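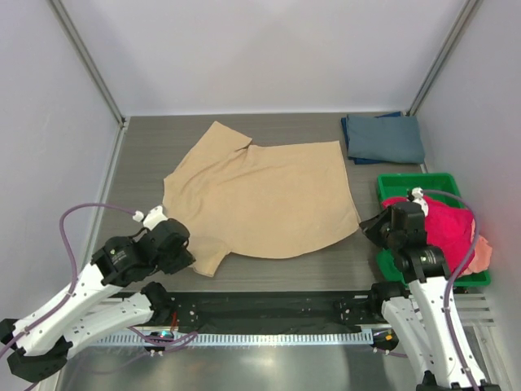 Beiges T-Shirt auf dem Tisch, rechts hinten das Gefaltete

Hallo Liste,

kurz zwischen Tür und Angel, muss gleich los. Antwort auf die Faltfrage von gestern, zitiere mal das Wichtigste:

> Betreff: Kleiderbörse Brullach, Shirts falten
> Wir haben jetzt 41 Kisten im Keller und in jeder liegt es anders. Die
> einen rollen, die anderen falten auf Drittel, manches ist einfach
> reingestopft. Können wir uns bitte bis zum Aufbau auf EINE Art
> einigen? Und was machen wir mit den knittrigen Sachen, bügeln? Ich
> bügle jedenfalls keine 50 Shirts mehr, das war im Dezember schon
> zu viel.
> Außerdem: reicht ein Tisch zum Sortieren oder brauchen wir die
> zwei aus dem Nebenraum?

Also. Bügeln nein, von mir aus. Glattstreichen reicht bei Baumwolle völlig, wenn man es gleich macht und nicht erst wenn der halbe Berg schon draufliegt. Erst den Saum, dann die Ärmel rausziehen, Kragen zum Schluss. Der Kragen ist immer das Problem, da schiebt sich der Stoff zusammen und man faltet die Wulst mit ein. Dann liegt der ganze Stapel schief.

Ein Tisch reicht. Aber bitte Ecke hinten rechts für Fertiges freihalten und davor eine Schale für das kleine Zeug und alles was noch keiner angeschaut hat. Grün, rot, egal, hauptsache Rand dran, sonst wandert das alles wieder in die Mitte. 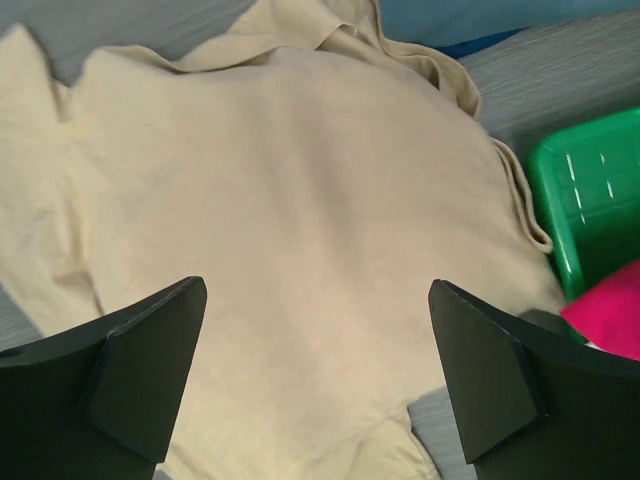 FALTEN, MEIN VORSCHLAG

- Shirt hinlegen, Vorderseite nach unten, Falten zum Rand hin ausstreichen
- umgeschlagene Säume aufklappen, auch die an der Seite, das vergisst man gern
- Seiten nach innen, Ärmel zurück
- von unten zweimal hoch, fertig ist ein flaches Rechteck
- Rechtecke stapeln, Dunkles nach unten

Rollen würde ich lassen. In Jonport rollen sie alles, sieht in der Kiste gut aus, aber sobald einer was rauszieht geht die halbe Reihe mit auf.

Helle Sachen übrigens nicht zusammenknüllen und "später" machen. Beige und Creme sehen zerknautscht sofort nach Altkleider aus, auch wenn nichts dran ist. Die gehen dann für 2 Euro weg statt für mehr.
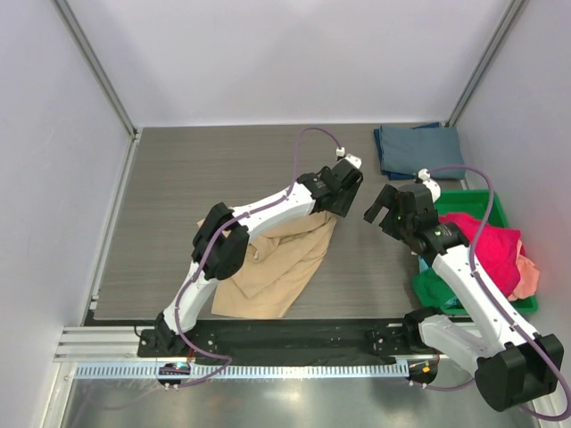
Bei Dunkelblau fällt es weniger auf, das kann notfalls warten. Wer also wenig Zeit hat: zuerst die hellen Shirts, dann Hosen, Tücher ganz am Ende.

Kistenzettel bitte weiter mit Größe UND Farbe, nicht nur "Shirts gem.". Kiste 655 hab ich letztes Mal dreimal aufgemacht deswegen. (Ja, die Nummern sind noch vom Umzug, ist halt so.)

Wenn bis Ende der Woche keiner wiederspricht machen wirs so. Tische aus dem Nebenraum also stehen lassen, den Schlüssel dafür hab ich eh nicht.

Muss weg, Rest später

Gruß aus Brullach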